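# Haltham officers return stolen phones to their owners

An evening raid on a lock-up behind the market in Haltham has turned up 2,411 stolen mobile phones, and the really cheering part is what happened next. By the end of November, 2,289 of them had been matched to the people they were taken from.

Officers went in at 6.40pm after a stallholder reported boxes being carried through the back gate at odd hours. They found the phones stacked in fruit crates, many still in their cases, along with a label printer and a ledger listing makes, colours and asking prices. Two men were arrested at the lock-up. A third was stopped on the Lotau road later the same night with a rucksack containing 100 SIM cards.

All three have been charged with handling stolen goods and are due before magistrates next month. A woman questioned at a flat above Rathore Dry Cleaners was released without charge.

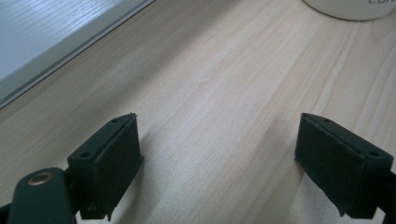 Detective Sergeant Esben Kirkegaard, who led the inquiry, could hardly contain his delight at the number of owners traced. "We usually hope for a handful," he said. "I've had people crying at the front desk over holiday photos and voicemails from their mums. It's been a wonderful few weeks to be a police officer, and I don't get to say that often!"

The ledger turned out to be a great help. Whoever kept it had noted where each batch came from, so the team could set the entries beside theft reports from buses, the leisure centre and the summer concerts at Clerolano Park. Seven officers worked through the list between other duties, ringing owners in the evenings when they were most likely to be at home.

One caller had reported her phone missing after a concert and had long since bought another. She came in anyway, charged the old one at the desk and found her daughter's first steps still saved on it – there was a round of applause from the waiting area.

The remaining phones are being kept at Haltham police station. Anyone who had a mobile stolen in the town or in Lotau this year can call in at the front counter between 9am and 5pm with a crime reference number, or with the IMEI number printed on the original box. Proof of identity is needed, and phones can't be posted out.

Kirkegaard also had warm words for the stallholder, who has asked not to be named. "One phone call," he said. "Brilliant."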